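The guide had asked to be left out of it by name, and after an hour in the back office of Ondell, the two-room hiking outfit where the schedules are made, it was easy to see why. Guides who tell customers not to book tend to hear about it later.

We had come to ask about the Kaltham ridge, which has been turning up on lists of beginner climbs. The lists say it's a half-day walk with a big view at the end. The guide has led groups up it for years and doesn't think much of the lists.

"Somebody measured it on a map," the guide said. "It's 2000 feet of climbing and most of that is in the second half. The first half is a farm lane. So people stroll along for an hour, decide they're stronger than they thought, and then they get to the slabs at eleven in the morning with half a bottle of water."
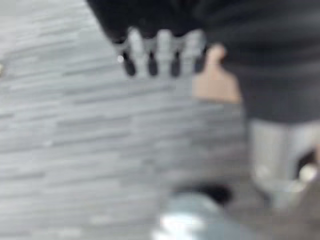
I said that the trail signs give a walking time of three hours to the summit, and asked whether that was wrong.

"For whom? I've done it in less. I've also taken five and a half with a perfectly fit group, on a clear day, with one turned ankle. A sign can't know who's reading it. I would take those signs down and put up the distance and the climb and leave it at that."

The new route app, Gendness, got even less sympathy. It rates Kaltham "easy to moderate" on the strength of 639 user reviews, and the guide had read a fair number of them before we met.

"Look at when they went. July, August, a dry weekend in September. You get one review from November and the man turned around at the stream. That one's worth reading. The rest tell you it was sunny."

I suggested that an app might still be better than nothing for somebody new to the area. The guide thought about that longer than I expected.

"It's fine for finding the parking lot. I use it for the parking lot. But it draws the descent down the east gully as if it were a path, and in spring there's old ice in there up to June. It shows the same blue line all year."

Then there is the hut. A café company called Diệp has said it wants to reopen the stone shelter below the top and serve hot food on weekends. Most of the hikers I'd spoken with liked the idea. The guide wanted to know how the food would get there, who would be in the hut on a Wednesday, and what happens when someone plans the day around soup and finds the door locked.

"I'd love to be wrong. I like soup. But I've heard about that hut reopening at least twice, and I still pack lunch."

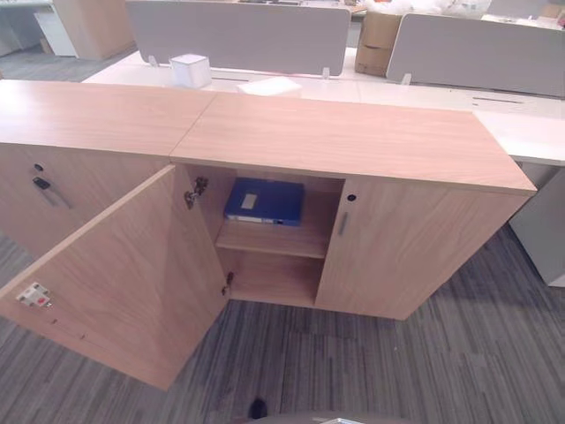
So what should a first-timer do about the east gully?

Stay out of it and go back the way you came, over the slabs and down the lane. It adds 30 minutes to the descent, and the slabs have better footing going down than they look like they will from above. If they're wet, sit down and slide the short steep bit.

I asked if there was a hill nearby the guide would recommend in its place, and got a shrug. There are 2 lower tops to the south with no names on the signs and no reviews, and the guide plainly wanted to keep them that way. We got as far as which side of the road to park on.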